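Slide 4, the grip rules. Slow down on this one, I always rush it! Say hi to Aisling first, she wrote the first draft with me at Udenbridge back in November. 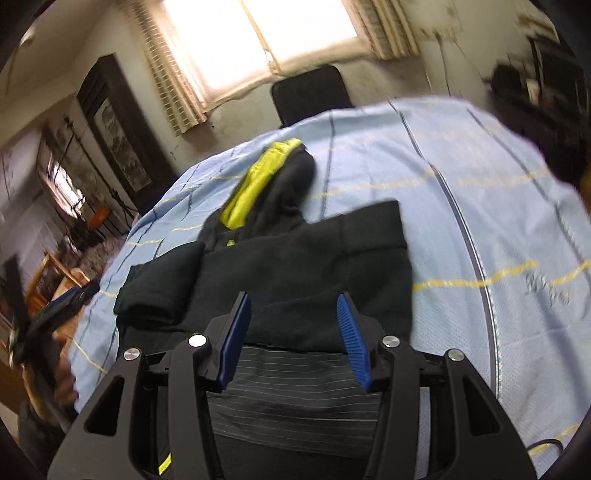
Rule one is jaws open before you come down on the cloth, every single time. We wrote it after going through 2,060 folding runs and arguing over the bad ones (ask who's had a sleeve dragged off the table, wait for hands). Point out how wide apart the blue pads are over the black hoodie. Then rule two, one layer per pinch, and if you can't tell what's a layer, stop and log it. Up to 80 stops a shift is fine by me.

Next slide is Bríd's checklist.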